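Skirting board

A skirting board (known as a baseboard in North America, and in some places as a mopboard) is a strip of material fixed along the foot of an indoor wall, where it meets the floor. It is one of those parts of a house that most people live beside for years without giving it much thought, and yet a room without one tends to look oddly unfinished, rather like a coat that has never been hemmed.

Its first job is to hide the join. Plaster is seldom perfectly straight at the bottom, and floorboards need a small gap at the wall so that they can swell and shrink with the seasons. The skirting covers both. It also takes the knocks from chair legs, brooms, toys and passing boots, all of which would soon leave their mark on bare plaster.

Materials and shapes

Softwood, usually pine, was for a long time the ordinary choice, with oak and other hardwoods kept for the better rooms. Fibreboard is now very common, as it comes straight, smooth and ready primed. Tile and stone are used in kitchens, bathrooms and warm countries generally, and flexible vinyl is found in schools and hospitals, where floors are mopped a great deal.

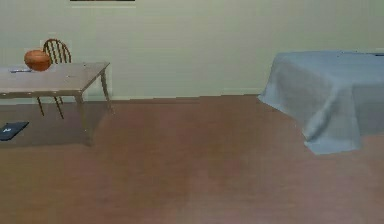 The simplest shape is the plain square edge, followed by the pencil round, which has its top front corner gently softened. Older patterns such as the torus and the ogee are more generous, with curves borrowed from the bases of classical columns, and they do gather dust, as anybody who has cleaned them will know. In the old town houses of Virville the boards were often made up of 2 separate pieces, a tall flat plank below and a moulded cap above, and many of these survive under thick layers of paint.

Height has risen and fallen with fashion. Grand rooms with high ceilings could carry very tall boards, while modest modern homes usually make do with something much lower. The Pruteck pattern, a plain low board 79 mm high, became the usual fitting in the Bustamante estate when it was built, and can still be bought to match.

Fitting

Boards may be nailed, screwed or glued. Outside corners are cut as mitres, but inside corners are better scribed, meaning that the end of one board is shaped to sit snugly over the face of the other, so that no gap opens as the wood dries.

See also: Architrave; Dado rail; Picture rail; Quarter round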